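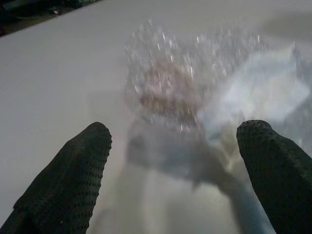
How do you keep a model suspension bridge from sagging in the middle?

Tie the ends of the main cables to the baseboard before you hang the deck, and leave the deck a little high at the center so it settles level under its own weight.

Most kitchen-table bridges go wrong at the anchors. Tape lets go overnight. Drill a hole in the baseboard well behind each tower, pass the cord through, and knot it around a short piece of dowel on the underside. Waxed linen cord stretches less than cotton string. If all you have is cotton, hang a weight from it until morning and cut it afterward.

Towers

Square dowel is easier to glue upright than round. Cut a shallow notch across the top of each tower and rub it with candle wax so the cord can slide while you adjust it. Check both towers with a small square before the glue sets.
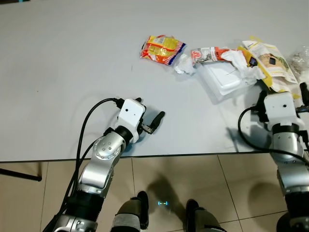 Hangers should be cut after the main cables are in place. Make a paper pattern first: draw the curve full size, mark a line every 3 inches, and measure each hanger from the drawing. Add an inch for knots. Work from the center out to the towers, doing one side and then the other, or the deck will twist.

Our Nasthorpe model has a 5-foot span and took 442 knots, counting the ones we redid. Thread a needle for the small ones. A dot of white glue on each knot holds it, and you can still pick it loose with a pin for nearly an hour.

Deck

Balsa is fine for display. For a bridge that will be loaded, use basswood strips and stagger the joints. Sand the ends flat before gluing, and let the deck dry under a few books on wax paper.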